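# Tips for teaching the hand to handle laundry

Most of what follows was collected on scraps of paper stuck to the cupboard door in our workshop, and Eyerusalem finally asked me to type it up before September, when the new people start. It is meant for anybody sitting down to show a robot hand how to pick up, hold and fold clothes, either by guiding the arm yourself or by wearing the glove and driving it from the chair. I've mixed the two together, as we do most days.

**Fold it yourself first.** I mean with your own two hands, slowly, at the same table, three or four times. You'd be surprised how much your fingers do that you have never once thought about! I have been folding sweaters for my family for longer than I care to say, and I had no idea I pinch the hem and then slide my thumb under it until I had to drive a hand that didn't know to do either.

**Choose your first garments kindly.** A thick cotton dish towel is the friendliest thing to learn on. After that, a plain T-shirt, and then knits. Leave anything silky, anything with a drawstring, and all fitted sheets for much later (Santeri would say never, but he has a grudge).

**Wash new fabric before you use it.** New cloth comes with a finish on it and feels quite different after one wash. Skip the softener. Abenezer did a whole afternoon of demonstrations with a softened batch and we ended up setting them aside and doing them over.

**Come at knits from the side.** If you push straight down into a sweater, it bunches up ahead of the fingers and you're left with a fistful and no edge. Slide in low, let the fabric rest on the fingers, and close the thumb last. Close it more slowly than feels natural — when you think you're being silly about it, that's the right speed.
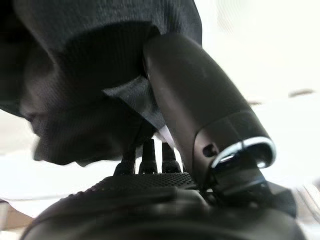 Once you have a hold, wait a moment before you lift. Count "one, two" under your breath. The glove runs a touch behind you, and if you lift on the pinch the arm will be on its way up with the fingers still closing. Chepkoech hums instead of counting, and her demonstrations are the smoothest we have, so hum if you like.

**Watch the loops.** Knitted things love to catch on joints and screw heads. Run a fingertip over the hand before each session, and if anything feels scratchy, sort it out then. If a loop does catch, stop the arm, take your glove off, and free it with a crochet hook. Never tug. I keep mine in the Storkell tin with the spare fuses.

**Keep your mistakes, within reason.** If you fumble a corner and recover it calmly, leave that recording in. It's useful for the robot to see how a person gets out of trouble. If you fumble and then flail about, stop, mark it as a bad one, and start again. Please do mark it. "I'll remember which one it was" has never worked for any of us.

**Vary the starting heap.** Left alone, people drop the garment in the same place the same way every time, because it's comfortable. Pick it up and toss it. Turn it inside out now and then. Etenesh has a nice habit of looking away when she throws it down, and I've copied her.

**Mind the light.** A dark sweater against a bright window is hard going on the wrist camera, and hard on you too if you're driving from the screen. Pull the blind partway and put a lamp on your own side of the table. An old bedside one with a cloth shade does nicely.

**Rest your arm.** We stop after 14 tries and have a walk or a cup of tea, whichever is closer. Guiding the arm by hand is heavier work than it looks, and tired people take shortcuts that the robot will learn very faithfully. Put a cushion under your elbow if you're using the glove, and wear a thin cotton liner inside it on warm days. The liners go in the wash with the towels.

**Clean up at the end.** Lint gets in everywhere. A soft paintbrush for the joints, a strip of masking tape for the finger pads, no sprays. Fold the practice clothes properly before they go back in the Jumilau basket — by hand, please, even if you've been at it all day and never want to see a sleeve again.

If you have a trick of your own, write it on a scrap and stick it to the cupboard with the others. I'll add it next time I'm at the keyboard.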